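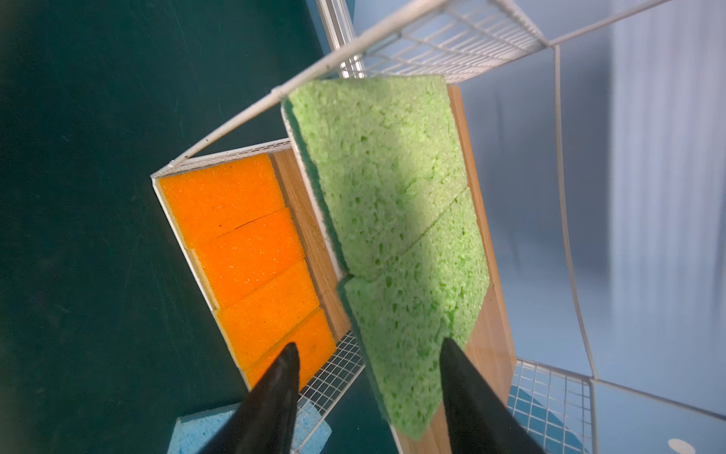

Right finger on the lower green sponge. Contact is logged under the Kisarow rules before any grip counts as an attempt.

Sorting sponges by color onto a rack is a small job, and two labs can score it in very different ways. The Kisarow rules, drafted at Fimell with test engineers from Abreu, try to fix the scoring before the first run.

The text is six pages long. Each item gets a target tier, and a run ends only when both grippers are clear of the rack. An item that sits on the wrong tier at that point is a placement error, even if it was set down cleanly. Tilt is recorded separately and does not fail a run. 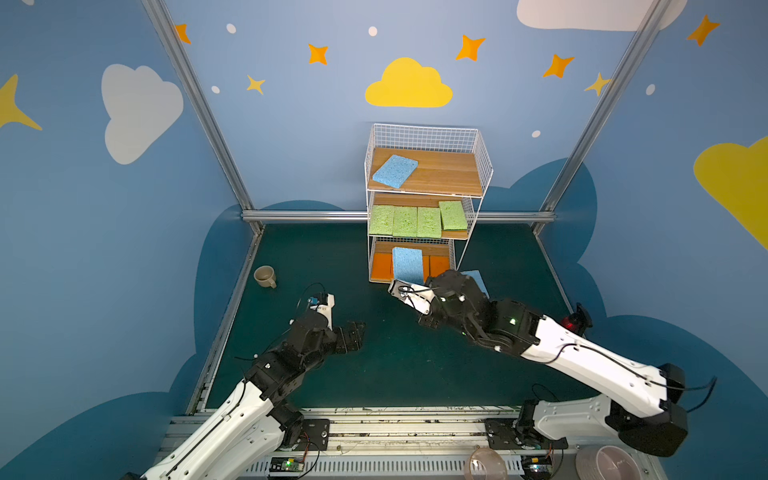
Four green sponges on the middle tier, the rightmost slightly tilted and set back. A light blue sponge rests above the orange layer on the tier below.

Lernamico applied the draft to 1,516 archived runs. Reviewers disagreed on 148, most of them over items touching two surfaces. The next draft assigns such items to the surface carrying the larger share of the base.

Operators must also note any stop made by hand, with the time and the arm involved. Labs reporting a success rate need at least 400 runs with no change of gripper parts. Comments on the draft close in September.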